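2023-02-04

Sourdough, week five, and other complaints

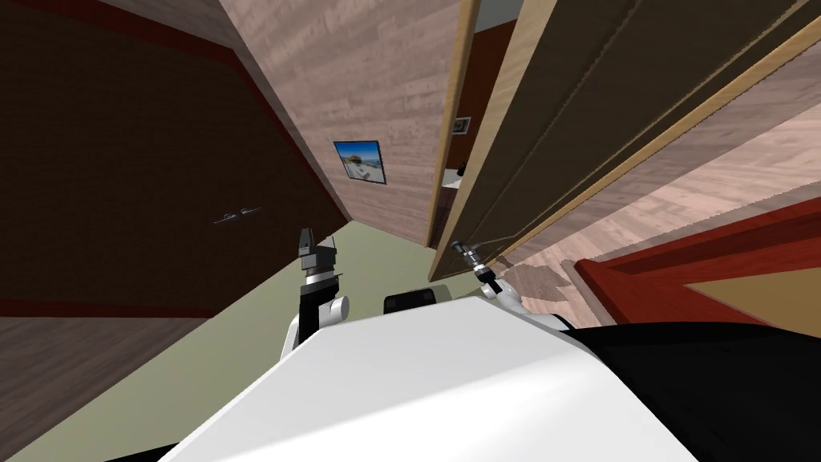 So the starter is alive again. I left it in the back of the fridge over the holidays and when I opened the jar it had that gray liquid on top and smelled like nail polish remover, and I very nearly pitched it. But I poured off the gray stuff, fed it twice a day with the cheap rye, and this morning it had doubled before I even got my socks on! I stood there in the kitchen grinning at a jar.

Walter Inga from down the hall says I feed it too much. He keeps his at 100 grams total and bakes straight from the fridge, and his loaves look better than mine, so I should probably listen. I won't, though. I like the feeding. It gives me something to do while the coffee drips.

Today's loaf was the Romine flour, the one in the paper sack I ordered after reading about it for two evenings straight. It drinks up water like crazy. I went with my usual amount and the dough was stiff as putty, so I wet my hands and kept folding and wetting and folding until it loosened up. By then it was almost noon and I'd missed my window to get to the post office (the package for Aunt Dee is still sitting by the door, sorry Aunt Dee).

Baked it at 2. Lid on, then lid off, and I forgot the parchment again so the bottom stuck and I lost a chunk the size of a coaster. Ate the chunk standing up with butter. Really good! A little sour, more chew than last week. The crumb is still tight on one side and I think I'm shaping it crooked, because every loaf leans the same way. I want to try the batard shape next but I only have the one round basket and I'm not spending more money on this until June. I wrote that on the fridge so I have to look at it.

Money, ugh. The heating bill came and it was 37 dollars more than last month, and we've been wearing sweaters the whole time. I called and sat on hold long enough to fold all the towels and both sets of sheets, and then the call dropped. Trying again tomorrow, or maybe I'll just pay it and be mad.

Called Mom after dinner. She wants me to dig out Grandma's egg bread recipe, the one on the yellow card, and I have no idea where that card is. I went through the tin and found the plum cake, two versions of the bean soup, and a coupon that expired before I could drive. No egg bread. She thinks it might be tucked inside the big cookbook, which is in a box in the closet under all the winter stuff - a job for a day with more daylight in it.

Oh, and the Filtik pitcher is leaking from the handle again. I've got it sitting in a pie pan.

Half the loaf is gone already. I wrapped a piece for Walter and left it outside his door, the good side, where you can't see the hole in the bottom. Feed starter before bed. Soak the oats. Find the card.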